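About Juston

Juston is a small household goods workshop. We sort, check, repair and repack the minor items that collect on desks, shelves and kitchen counters: lamps and their cables, chargers, desk clocks, cups, trays and baskets. Most of what we handle fits in one hand. Very little of it is worth much alone, and a good part of it is thrown out in working order after it gets separated from the part that makes it useful.

The work is done on wood-topped tables in a single open room. Items are laid out on the table, matched, and put away. 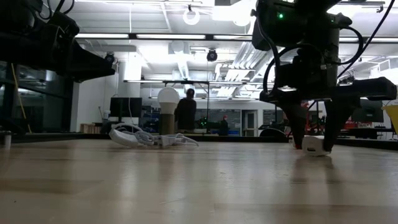
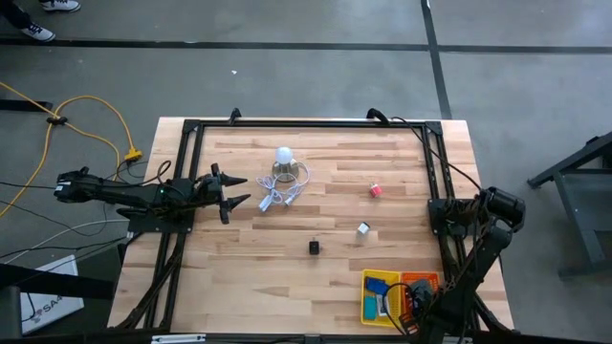
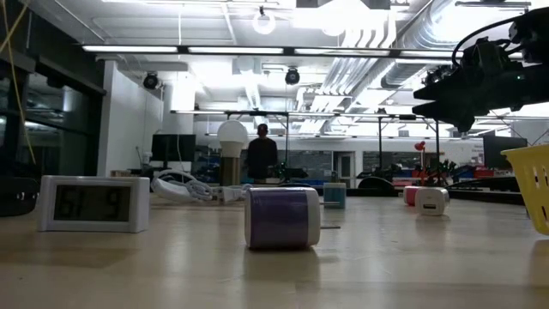 What we do

The service has two parts. The first is sorting and matching. A customer sends a mixed box, and we return it as labeled sets, with each cable next to the thing it powers. The second is checking and minor repair, which covers plugs, switches, bulb holders, battery contacts and cable jackets. We do not repair large appliances, anything with a compressor, or anything containing a gas cylinder.

Customers are mostly letting agents, small hotels, student residences and people clearing a house. We also take single boxes from private customers. There is no minimum value for a box, but there is a maximum weight, given on the booking form.

How a box is processed

Each box receives a number at the door, and the number stays with the contents until they leave. The box is emptied onto a table in one go. Sorting directly out of the box was tried in our first year and dropped, as small parts stayed under the flaps.

Items are then divided by power source: mains, USB, battery, none. Cables are handled as a separate group at this stage, even where one is still attached to its lamp or charger. They are untangled by hand, laid straight, and inspected along the full length. Kinks near the plug get the most attention. Any cable with a split jacket is set aside for shortening or disposal.

Matching follows. For low-voltage items we compare the rating on the adapter with the rating on the device. If either label is missing or unreadable, the pair is not made on plug size alone. The device goes back to the customer unpaired, with a note.

Lamps are tested with their own bulb first and then with one of ours. A bulb that fails is reported, and a replacement is fitted only if the customer asked for one at booking. Clocks are fitted with fresh cells or connected to power, set, and left running overnight. A clock that has lost or gained 2 minutes by morning is marked as inaccurate on the return sheet.

Items with no power source are wiped down, checked for cracks and grouped by use. Cups go with cups. Building blocks and similar small pieces go into divided trays, by color where the set allows it.

Packing and return

Sets are packed in reused cartons with paper dividers. Cables are coiled in loose loops and tied once, at the middle. We do not wrap a cable around its adapter, which puts a tight bend exactly where the jacket is weakest. Glass bulbs travel in a separate inner carton, marked on all sides.

A return sheet is placed on top. It lists every item under one of four headings: working, working with a fault, not working, not tested. The last heading is used when we lack the right adapter or cannot open a case without damage. Standard turnaround is 7 working days from arrival. Boxes that arrive in November generally take 9, as many of them contain decorative lighting, and string lights are slow to check.

Things we keep on the shelf

We hold a stock of 800 spare adapters and cables, cataloged by voltage, current and connector. The catalog is kept in Skukico, a parts database written in-house. It started as a spreadsheet and still looks like one. Search by connector shape works well; search by device model is patchy and is being rebuilt — customers who need a match for a particular model should send a photo of the rating label.

Spares are sold at a flat price per piece with or without a sorting job. Unclaimed items are added to the stock only after the holding period stated in the terms.

History

The business began at Brudell, in a rented unit behind a lighting shop, and handled lamp rewiring only. Sorting was added when customers kept delivering lamps in boxes with everything else that had been in the same drawer. The unit had one table and poor daylight, and it was given up when the lease ended.

We then took over the workbenches and a share of the customers of Heffernan, a small appliance repairer that was closing. Several of our procedures, including the four-heading return sheet, came from there with few changes. The sheet has been reworded twice.

Tadhg Tierney runs the workshop and is responsible for electrical testing. Questions about a test result should be addressed to him, with the box number.

Visits and deliveries

Boxes can be dropped off between 8 a.m. and 4 p.m. on working days. Collections need to be booked, as finished cartons are stored off the main floor. Please remove loose batteries from devices before delivery and put them in a separate bag. Liquids, aerosols and damaged lithium batteries are refused at the door.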